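Ticket: Arm drops small parts partway through the lift
Project: Ornavano desk arm (shared workshop, bench 2)
Opened by: Lucinda Montoya
Assigned to: Miroslava Yatsenko
Status: Closed
Priority: Normal
Tags: gripper, servo, calibration, wiring

Problem as reported (Lucinda)

The arm picks up small objects fine and then lets go of them on the way up. It started after I rebuilt the wrist in August. Bigger things like the foam blocks stay put. Anything close to the size of the fingertips slips out, nearly always between leaving the paper and reaching travel height.

I ran the standard pick test with 50 attempts, same start position, same speed. 9 parts made it into the bin. Before the rebuild I hardly ever lost one, though I never wrote down a number.

Setup:
Arm clamped to the bench as usual, two-finger gripper
Plarkier controller script, no edits to the motion file since spring
Bench covered with paper, taped down at the side
Bin behind the arm as the drop target

What I already tried: wiped the fingers with alcohol, restarted the controller, swapped the USB cable. No change from any of them.

Reply 1 (Miroslava)

Read through it. Three questions before I come in.

Did you take the horn off the gripper servo when you did the wrist? If so, did you put it back with the servo powered and centered, or with the power off?

What closed value is in the config file? It should be the line called grip_close.

Does it drop the part if you close the gripper by hand command and leave the arm still?

Reply 2 (Lucinda)

Yes, I took the horn off. I put it back with the power off and lined it up by eye.

grip_close is 156. I haven't touched it.

With the arm still, it held for as long as I cared to stand there. It only drops when the arm moves.

Reply 3 (Miroslava)

Then there could be two things going on. A horn that is off by a tooth means 156 no longer lands where it used to, so the fingers are barely squeezing. That would explain small parts and not big ones. But since it holds when the arm is still, I also want to look at the wire run to the gripper. If the bundle gets pulled when the wrist turns, the servo can lose signal for an instant and go slack.

Please don't raise grip_close yet. If you push it up and the horn is off, the servo will sit there straining and get hot. We cooked one that way on the Distilora build.

Checks for tonight, in this order:

1. Power off. Move the elbow and wrist through their full travel by hand and watch the wire loop over the wrist. It should never go tight.
2. Wiggle the connector at the gripper servo. It should not move in the socket.
3. Power on, send the gripper to center, and compare the fingers with the mark on the printed template.
4. Close on the small red test piece and move only the wrist. Then only the elbow. Write down which one drops it.

Reply 4 (Lucinda)

Did all four, started at 7 p.m.

Check 1: the loop has slack everywhere I can reach by hand. At full wrist rotation it gets close to the housing but doesn't pull.

Check 2: the connector moved. Not a lot, but I could rock it with a fingernail. I pushed it in and felt it seat.

Check 3: the fingers are not on the mark. The opening is wider than the template shows.

Check 4: I did this after seating the connector. Wrist only, no drops. Elbow only, it dropped the piece twice, both when the elbow came to a stop at the top.
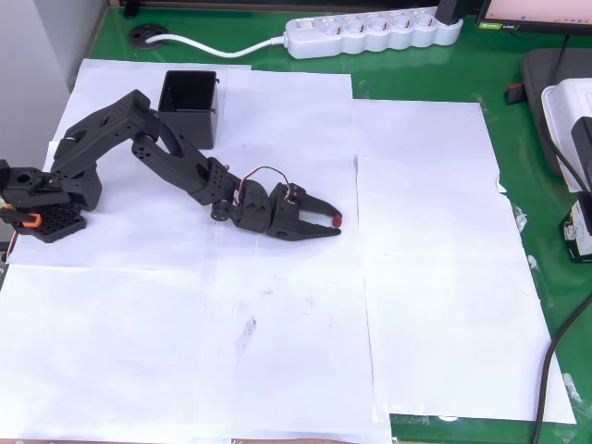 I left the horn alone because I wasn't sure if you wanted to see it first. The config is also unchanged. The arm is powered down and the switch on the strip is off, so anyone using the bench can plug in.

Reply 5 (Miroslava)

Good, leave it like that. A drop at the elbow stop sounds like weak grip to me. The arm jerks a little when it stops and there isn't enough squeeze to ride through it. The loose connector was probably a second problem on top of the first.

I'll be in tomorrow after 6 p.m. and we can reset the horn together. Bring the small Phillips driver, the one in the bench drawer has a chewed tip.

Reply 6 (Miroslava)

Work done:

Took the horn screw out and lifted the horn off. Powered the servo, sent it to center, and waited for it to settle. Put the horn back with the fingers on the template mark. It needed to move by one tooth. Screw back in, snug only.

Put a small zip tie on the wire bundle just before the gripper servo so that the connector doesn't take the load. Left enough loop for full wrist rotation.

Checked grip_close at 156 with the horn in the new position. The fingers now meet with a bit of pressure when there is nothing between them. Left the value as it is.

Lowered the elbow speed for the last part of the lift to 76 in the motion file. Old value is in the comment on the same line if anyone wants it back.

Lucinda, please run the full test again and keep a hand on the servo case now and then. If it feels hot, stop and tell me.

Reply 7 (Lucinda)

Same test as the first one, 50 attempts. It lost one, and that was a bad pick at the start, the fingers only caught the edge of it. No drops during the lift. The servo case was warm at the end but I could hold my finger on it with no trouble.

I also tried it with the elbow speed back at the old value for a short run. It held, but the stop looks rough, so I set it to 76 again.

Pillay wants the same gripper on the second arm. Should I copy the config over?

Reply 8 (Miroslava)

Copy the motion file, but don't copy grip_close. Center that servo first and find its own value, they don't all come out the same. Start low and go up until the test piece stays in.

I added a line to the rebuild sheet: center the servo under power before fitting the horn. Closing this one. Reopen it if the drops come back, and put the elbow speed in the note if you do.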